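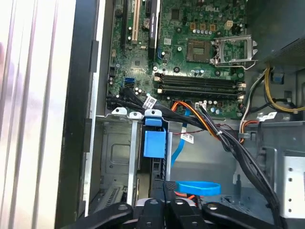 A forma de bastão que se pratica na escola Soylu tem 22 movimentos e circula em duas versões. Ambas começam com o peso na perna de trás e a ponta do bastão baixa, e ambas terminam no mesmo sítio do chão. A diferença está nas pausas. Uma pausa marcada ocupa um lugar na sequência mesmo que não tenha técnica, tal como as ranhuras de memória vazias desta placa Dell, que têm os fechos nas pontas e o comprimento definido sem módulo nenhum lá dentro. Quem transcreve a forma e salta as pausas fica com uma lista correta de golpes e uma contagem errada.

Foi o que me aconteceu em novembro. Tinha apontado a terceira secção como quatro golpes seguidos, e a Lucero Inga, que a aprendeu na linha Bernum, fez-me repetir tudo com ela a contar em voz alta. Entre a varredura baixa e a estocada há um tempo em que o bastão fica parado à altura da anca. Na minha folha não existia.

Passei a escrever cada tempo numa linha, com três campos: apoio, mão dianteira, altura da ponta. Numa pausa os três campos repetem os da linha anterior. Dá mais papel, mas permite comparar as duas versões linha a linha sem as desalinhar a meio. 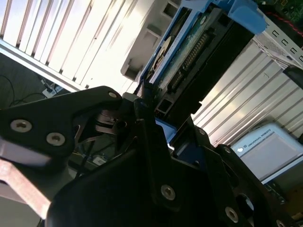

## Mudança de mão

O ponto que continua em aberto é a troca de mãos no início da segunda secção. Na versão de Soylu a mão de trás desliza até tocar na da frente e só depois esta larga. Na de Bernum a mão da frente abre primeiro e o bastão fica seguro por uma só durante meio tempo. A segunda é mais rápida e falha mais quando a madeira está suada.

Não encontrei nota escrita que diga qual é a anterior. A Lucero acha que a de Bernum é uma adaptação para bastões mais curtos, e a pega recuada é compatível com isso, mas também o é com um simples erro de cópia. Por agora registo as duas, com a letra S ou B à margem, e treino a primeira.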